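Kitchen & Cooking > Cookware > Cast iron on induction, buzzing and hot in the middle only

tinroof_dee
26/09/2023
Moved to a place in Grallotport with no gas. Landlord put in a Stovix two burner induction thing. My skillet was my grandmother's, 8 inch, used it every day on gas for years and now it buzzes like a bee in a jar and the eggs burn in the middle while the edges stay raw. Bottom isn't totally flat, it has that raised ring. Do I have to buy new pans or is there a trick. Not rich, would rather not

potluck_ray
Preheat low. Lower than you think. Cast iron is slow to spread heat and induction only heats the part over the coil. On gas the flame was licking up the sides for you. Setting 3, leave it alone a good while, then go up.

hobnail
The ring is your problem. Heat ring holds the middle off the glass so it's coupling badly there and the ring itself takes the heat. Buy a flat one. Sorry, I know it's grandma's.

potluck_ray
Disagree. I have a ringed pan on mine and it's fine. The field goes through a small gap no problem, that's the whole idea of it.

hobnail
"Fine" for what though. Soup is fine in anything. Eggs are the test

potluck_ray
Eggs. Every morning.

merlewood
Seconding the slow preheat but also check the coil size. A lot of two burner units have one big and one small and they draw the same size circle on the glass, so you can't tell. Put a thin layer of water in a wide pan and watch where the bubbles start. That's your real coil. Mine was way smaller than the circle, I was pretty mad

tinroof_dee
ok did the water thing. Left burner bubbles in a little ring, right one is a lot wider. I've been using the left this whole time bc it's closer to the counter. ugh

merlewood
There you go. Use the right.

Bello Nwankwo
Used to fix these for a living, some notes typed fast before I head out.
Buzz: normal with cast iron at high power, worse with a light load. Turn it down and it mostly goes. If it buzzes on low with a full pan, check the pan isn't rocking. Press on the rim with a wooden spoon, if it tips then the bottom is warped and no setting will save it.
Cracks: don't go from cold to boost. Old thin pans can split or warp, I've seen it. Thin ones are the nice ones too, which is sad.
Glass: don't drag it. Lift. Grit under the ring will scratch.
Fan stays on after you shut it off, leave it plugged in till it stops.

hobnail
Ok so he says warped = no saving. Which is what I said basically

Bello Nwankwo
Ring and warp are different things. A ring can sit perfectly flat.

hobnail
Fair. Still think a flat pan is less hassle for someone who wants eggs before work.

saltlick_jo
What about those steel converter discs? Got a Fasetti one on sale, put it under my moka pot and it worked ok. Slow

potluck_ray
Don't use a disc under cast iron. You're turning the induction into a bad electric coil, and the disc gets screaming hot with nowhere to go. Moka pot sure, that's what they're for.

saltlick_jo
good to know, wasnt planning on it but good to know

quietburner
Nobody asked, but parchment paper between pan and glass, at medium or below. Stops scratches and kills some of the buzz. I do it all the time.

merlewood
Please don't do this while searing. I browned a sheet right through and the kitchen stank for days

quietburner
I said medium or below!!

merlewood
People don't read the second half of a sentence, is my point. Silicone mat has the same problem only more expensive.

Bello Nwankwo
Would skip both and just lift the pan. Manual on most of them says nothing between pan and glass, so check yours.

tinroof_dee
So update. Right burner, setting 3, let it sit while I made coffee, then bumped it to 4 for the eggs. WAY better. Edges set. Still a bit faster in the middle but I can live with that. Pressed the rim with a spoon like Bello said and it doesn't rock. Buzz is there if I go past 6, so I just don't

hobnail
Alright I'll take the L. Glad grandma's pan lives. Does it stick at all? Sometimes the middle seasoning burns off after a few too-hot rounds

tinroof_dee
It does a bit, in a circle, kinda gray there. Do I strip it?

potluck_ray
No no no. Wipe of oil, thin, oven upside down at 450 for an hour, let it cool in there. Do it a couple times. Stripping is for rust and mystery gunk.

saltlick_jo
also cook bacon

tinroof_dee
Bacon I can do. Will try the oven tonight if my sister ever gives back the rack. Somebody remind me to post how the seasoning came out?

merlewood
You got it. And wipe the oil off like you put it on by mistake, everyone leaves to much on the first time and it comes out sticky.

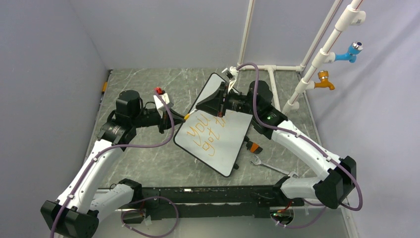

If it does come out sticky just put it back in for another hour, no need to start over.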